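件名: Re: [mamo-ml 2896] 食堂のテーブルと食器の件

急ぎで返信します。出先なので変換ミスあったらすみません。

> 食堂のテーブル、結局どうしますか。
> 前回の話では、大理石のやつをそのまま使う案と、
> Zemportの折りたたみを借りてくる案の両方が出ていて、
> どっちになったのか議事メモを読んでもわかりませんでした。
> あと食器。ステンレスのボウルとスプーンは
> うちの棚のものを使っていいのか、
> それとも各自持参なのか。
> コップの色分けの話も途中で終わっている気がします。
> 6月の会までに決めておきたいです。

テーブルは大理石のほうで。折りたたみは借りません。Zemportに電話したら1台3000円、しかも配送は別と言われたので、その場でやめました。足りなければ壁際の長机を出します。

大理石の天板、見た目は丈夫そうですが酸に弱いです。レモン、酢、トマト、ワイン。こぼしたらすぐ拭く。あとで拭こう、はダメです。去年の梅シロップの輪じみ、覚えてる人もいると思います。あれは結局取れませんでした。もとからオレンジの筋が入ってる石なので遠目には紛れますけど、手で触るとそこだけざらざらします。

拭くのは固く絞った布だけ。洗剤は中性を薄めて、そのあと水拭き、から拭き。クエン酸スプレーは流しの下に置いてありますが、テーブルには絶対使わないでください。前に「水垢用だからいいと思って」と言われて青くなりました。ラベルに赤マジックで「石NG」と書いておきます。まだ書いてない。今度行ったとき書きます。

食器の話。棚のものを使ってOKです。持参なし。持って来てもらうと帰りに必ずどれかが残るので。Brilliaじゃなくて Brilia の箱(段ボール、ふたに黒字)に余りが入ってます。ボウルは上の段、スプーン類は下の段の引き出し。

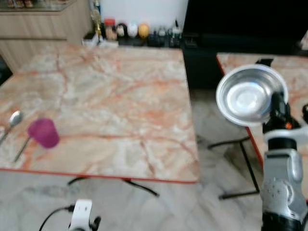
コップの色分けですが、大人は透明、子どもは色つき、でいいんじゃないでしょうか。赤紫のが軽くて割れないので小さい子向き。ただプラスチックなので熱いお茶は入れないこと。食洗機も上段のみ。前に下段に入れて口が波打ったやつ、まだ棚の奥にあります。捨てていいです。

ボウルの置き方について一つ。大理石の上で引きずらないでください。ステンレスの底の縁で細い傷がつきます。持ち上げて置く、持ち上げてどかす。サラダを混ぜるときは下に布巾を一枚。これだけでだいぶ違います。音も静かになるし。スプーンも投げ出さずにトレーへ。

赤いフチのところ。ここに汚れがたまりやすいです。ご飯粒とか乾くと本当に取れない。爪でこすらず、濡らした布をしばらく当ててから拭いてください。使い終わった歯ブラシが流しの横のマグに立ててあるので、すき間はそれで。

脚は黒い金属です。床もつるつるなのでテーブルを動かすときは必ず2人で、両側から持ち上げて。押すと床の石のほうに黒い線がつきます。消しゴムでちょっと薄くなりますが、きれいには消えません。脚の底のフェルト、Pramovで200円のを買ってあります。貼り替えは会の前日にやるつもり。手が空いてる人いたらお願いしたい。

> 当日の配置も確認したいです。
> くっつけて一つの島にするのか、離すのか。
> くっつけるとフチどうしが当たって
> 間に物が落ちるという話がありましたよね。

離します。間は人がひとり横向きで通れるくらい。くっつけると箸とかスプーンとかが必ず隙間に落ちて、拾うのにまた机を動かすことになるので。一つは配膳、もう一つは食べる用。配膳側に大きいボウルとトング、取り皿。食べる側には最初なにも置かない。みんな荷物を置きたがるので、かばんは椅子の下か廊下の棚へ、と張り紙しときます。

テーブルクロスは、なしで。前回かけたら子どもが端を引っぱってスープが全部いきました。ランチョンマットは人数分あるはず。足りなかったら紙のやつを買います。

片付けの順番、いつもごちゃつくので書いときます。

1. 食べ残しを集める(配膳側の端にバケツを置きます)
2. スプーン、フォークを先に水につける
3. ボウルと皿を重ねて流しへ。重ねるのは同じ大きさだけ
4. コップは最後。別のかごで
5. テーブル拭き。水拭きのあと必ずから拭き
6. 床。米粒を掃いてからモップ

ステンレスのボウルは洗ったら伏せずに、すぐ拭いてしまってください。伏せて放っておくと縁に白い輪が残ります。塩気のあるものを入れたまま一晩、もやめてほしい。点々と錆びたのが一つあって、重曹で磨いたけど跡は残りました。

買い出しの分、こちらで立て替えてあるのは布巾とスポンジ、フェルトの200円。レシートは封筒に入れて食器棚の一番上の引き出し。まとめて精算でお願いします。

あとなんか忘れてる気がする。鍋つかみか。鍋つかみは片方しか見あたりません。家に持って帰った人がいたら返してください。怒らないので。

異論あれば今夜9時までに返信ください。なければこれで進めまs。

お問い合わせ: Mamo 食堂メーリングリスト管理係 | © Mamo | ページの先頭へ戻る
コメント 2件 シェア 0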